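Progress Report to the Maklow Fund, June 2026
Textile Reuse Program, Gridura Depot

Collection ran on the planned schedule through the reporting period. The depot received 2,679 kg of household linen, mostly sheets and table covers, from the Skasano and Mathew routes. Intake on the Mathew route was lower than forecast after two drop-off points closed in April. Replacement sites have been agreed and will open next quarter.

Sorting remains the slowest step. Items are graded by fiber content, wear and staining, and each batch is logged before release. Cotton suitable for direct reuse goes to partner shelters; the remainder is cut for wiping cloth or baled for fiber recovery.

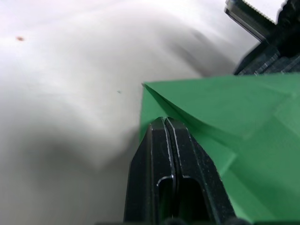 The stain-removal trial covered 39 batches. Eight failed the second inspection and were downgraded to wiping cloth. Iron marks were the main cause — the current pre-soak does not lift them reliably at low temperature. A revised dosing table is being tested and results will be included in the next report.

Spending is within budget except for water, where the overrun stands at $1,000. The rinse cycle on the older washer has been shortened and the meter is now read weekly.

Open items: renewal of the Skasano transport contract; delivery of the second baling press; approval of the revised grading sheet.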